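Keeping Dark Jeans Dark, and Folding Them So They Stay Put

I have been washing, hanging and folding jeans for a household of four for longer than I care to work out, and most of what I know about it I learned by doing it badly first. My very first black pair went in with the towels, on hot, and came out the color of an old sidewalk with a nice dusting of white lint on top. So these are the habits I've settled into since then, for black, charcoal and very dark blue denim, though they do fine for ordinary blue too.

Before the wash

Empty the pockets, and I mean the little one on the right as well (I have washed bus tickets, gum and one very clean house key). Then zip the zipper, close the button and turn the whole thing inside out. Most of the rubbing in a washer happens on whatever side faces out, and you'd like that to be the side people don't see.

Check the cuffs while you're at it. If anybody in your house walks through wet leaves or gravel, you'll find half the yard in there. An old toothbrush gets it out quickly.

In the washer

Cold water, short cycle, and a little less detergent than the cap tells you. Too much soap dries into pale streaks, and on charcoal those streaks look just like fading. If you get them, run a second rinse before you decide the jeans are done for.

I don't put more than three pairs in together. Denim soaks up a lot of water and wants room to move around, otherwise it comes out with hard creases that hang on through the next two washes.

Drying

Give each leg a good snap as it comes out, then run your hands down the long seams and pull gently. Seams like to draw up as they dry, and a minute of tugging now saves you the iron later. I hang mine by the waistband, still inside out, in the shade. If you use a dryer, 20 minutes on low takes the stiffness off, and then they can finish on the line – the waistband and pockets will need the extra time anyway.

Folding, starting at the hem

My neighbor Mirjam Ruchti got me doing it this way, and I was stubborn about it for a whole winter before I gave in. Turn the jeans right side out, lay one leg over the other, and take hold down at the hems first. Get those even with each other, smooth upward toward the waist, and only then start folding.

A bit of puckering around the stitching is quite normal on denim, so don't wear yourself out trying to press it perfectly flat. Smooth the cloth on either side and let the seam do what it likes.

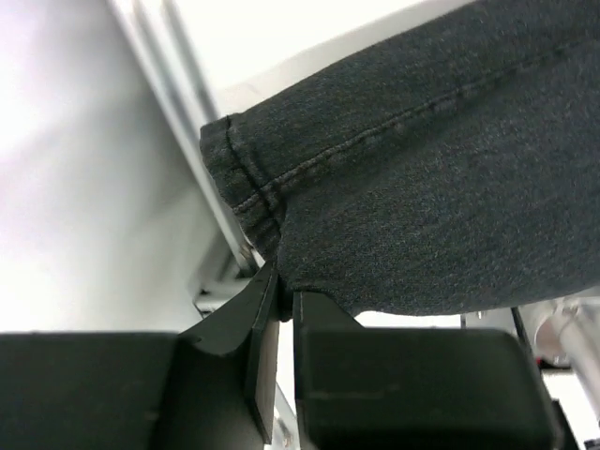
Putting them away

Fold in half from hem to waist, then in thirds, and stand the bundles up in the drawer like books. Dark pairs go at the back in our house, with the lighter ones in front, and I keep any that are still a bit damp at the waistband out on a chair overnight.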